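Notebook, shared workshop, bench arm build
April 16, 2024
Entry by M. Sikder, with notes from Faizal

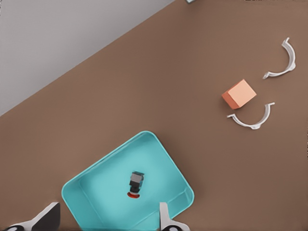

Does the wrist camera need to be recalibrated every time the fingers come off?
Only if the camera bracket was loosened too. The fingers bolt to the jaw carriers and the bracket bolts to the wrist plate, so a finger swap leaves the camera transform alone. The grasp center does move and has to be entered again.

Sim work. Model of the Mahama arm loaded with the new finger meshes Ratih exported. Task set is the tray, the small cylinder, the orange cube and the two white C-shaped pieces. Tray and cylinder first, cube second. The curved pieces wait until contact settings are sorted out.

Contact. Default friction on the finger pads let the cylinder creep during lift. Raised pad friction and cut the physics step in half. Creep gone in 3 trials. Simulation now runs slower than real time on the shop PC. Acceptable for tuning, too slow for a long batch. Faizal suggests keeping the old step for the approach and switching to the short one at contact. Have not tried it.

Collision shapes. The curved pieces were imported with convex hulls, which fills in the open side of the C. A finger cannot enter it and the solver throws the part sideways. Need convex decomposition. First attempt produced slivers at the tabs. Second attempt with a coarser setting looks usable but the tabs came out thick. Mawar has the original part files and will split them by hand: arc as one set of segments, tabs as boxes.

Tray. Walls are low, but the fingertips still need to clear the rim when the jaws are wide open. With the tray turned relative to the base, the clearance depends on wrist angle. Added a check that rejects any grasp pose where a fingertip comes within 4 mm of the rim. It rejects more poses than expected near the corners. Leave it on.

Hardware. Left jaw carrier on the real arm has play in the pivot. Syafiqah measured it at the fingertip with the dial indicator, 3 readings, all in agreement. Shimmed it with brass. Better, still more than the right side. Replacement bushings on order from Vomach, due in May. Until then keep the grip command low and do not use the real arm for anything that needs both fingers to land together.

Servo driver (Graltel board) dropped off the bus twice while the jaw was opening. Reseated the connector and moved the cable away from the motor leads. No dropout since, but the test was short. If it comes back, swap the cable before touching the firmware.

Config. Grasp center, pad friction and step size are now in one file instead of being set in the launch script. Old values are commented out at the bottom. Please do not edit the copy on the shop PC directly, pull it first.

Open items
Curved part collision meshes (Mawar)
Step switching at contact (Faizal)
Mass of the cylinder, currently a guess in the model, needs the scale (me)
Recheck jaw play after 6 hours of running (Syafiqah)
Label the spare finger screws, the long ones bottom out in the carrier

Power supply left off at the wall. Arm parked with the jaws open and the brake pin in.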